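Storage and Access on a Small Vanity Table
Project report, Yolotzin Trujillo and Lena Tokarz
Group 7, October

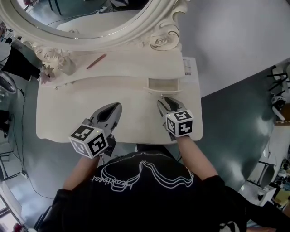
1. Purpose

The project examined how well an off-white vanity table serves as a place to keep small personal items. The top is flat, with a gently curved front edge and one shallow drawer set right of center. A raised shelf at the back carries an oval mirror in a carved frame with scrolls and roses.

2. Method

Each item was put away and taken out again 80 times over 3 sessions. The item list covered pencils, small jars and hair clips. A trial counted as failed if the item fell, rolled or had to be picked up twice. Times were entered on the Weltska log sheet, and Tokarz checked the entries every Wednesday.

3. Results

The drawer gave the lowest failure rate for clips. Its shallow depth ruled out any jar with a lid. Pencils placed diagonally on the shelf stayed put more often than pencils laid parallel to the edge — the difference was larger than expected. Jars did best at the left end of the shelf. Paper stored at the right end tended to slide toward the back.

4. Limits

Only one table was used. Session 2 ran short, and nearly all of its jar trials were repeated in session 3. Drawer friction was not measured.

5. Further work

A divider for the drawer has been drawn but not built. The drawing is filed under Brorby, sheet 1713.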